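Linen Pool Sizing for Small Guesthouses – Speaker Notes
Print this page | E-mail this page
3 comments | 12 shares

Session length 40 minutes, questions at the end. Slide numbers match the handout.

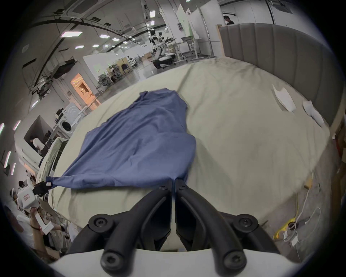
Slide 1. Start with par level. One par is the linen needed to dress every bed in the house once. Most owners in the room will be running two par and wondering why they are short in August. State the working figure early: three par for cotton, one set on the bed, one in the wash, one resting on the shelf.

Slide 2. Hakent case. 19 rooms, laundry sent out. The par calculation was correct on paper. The shortage came from turnaround: the contractor, Gumier, collected in the morning and returned two days later, so a second set was always in transit. Adding a transit par fixed it. Pause for the diagram.

Slide 3. Stock count. Full count at Hakent in January gave 1097 pieces, all types. Of these, 47 were withdrawn for thin centers or failed hems. Point out that withdrawn pieces had stayed on the shelf and were being counted as usable stock.

Slide 4. Fitted versus flat. Fitted sheets save time on the bed and lose it at the ironer. Elastic fails before the cloth does. Re-elasticating is worth pricing if there is a local sewing room – El Ouafi quoted per corner, most firms quote per sheet. Compare like with like.

Slide 5. Color. Colored linen needs its own wash stream. Small loads of one color push up the cost per piece. Replacements from a later dye lot will not match, so buy the full pool in one order or stay with white.

Slide 6. Software. Demo of Korunus, count screen only. Skip the reports tab if time is short. Export to spreadsheet is under File.

Slide 7. Rotation. New stock goes to the bottom of the pile, issue from the top. Mark the hem with the month of first use. Laundry pens fade; a woven tag holds up better.

Leave slide 7 on screen during questions. Spare copies of the count sheet are on the back table.

Contact | Copyright Hakent Training Notes | Back to top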